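Zullent Book Shelving Set

README

The set covers one household chore: taking books left lying on a table and standing them upright in a desktop file organizer. It holds 494 recordings in the main folder and 100 in the holdout folder. Contact for the files is Eglė Lūse. Conall Carroll keeps the labels.

Books

Titles vary in thickness and cover finish. Hardcovers and paperbacks share one label, "book". Loose sheets and barcode cards are not labeled.

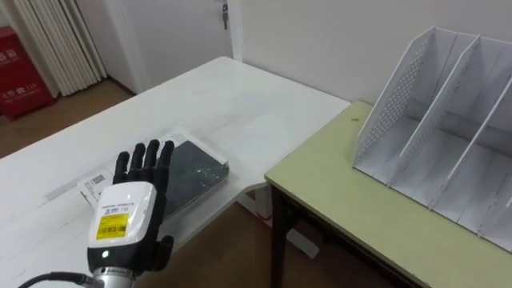 A book counts as placed when it stands in a compartment and nothing else is touching it from above. Leaning is allowed. Spine direction is recorded as in, out or unknown.

Tables and organizer

Table layout changes between sessions, so don't rely on a fixed distance from book to organizer. The number of compartments also differs. Read it from layout.csv.

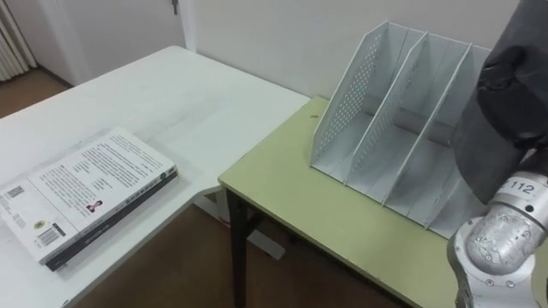

Paperback lying back cover up, with the white file holder on the second table.

Stacks

Books in a stack get one row each, numbered from the top down. If two books shift together, both rows carry the same start time. The stack rows were relabeled in March, and the older file has been removed.
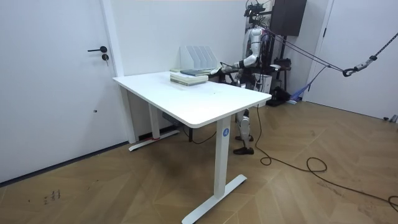 Known issues

Row 1019 lists the wrong spine direction. Row 1566 has no end time. Thin books are sometimes marked "unknown" when the spine can't be read. Send corrections to Eglė with the row number in the subject line.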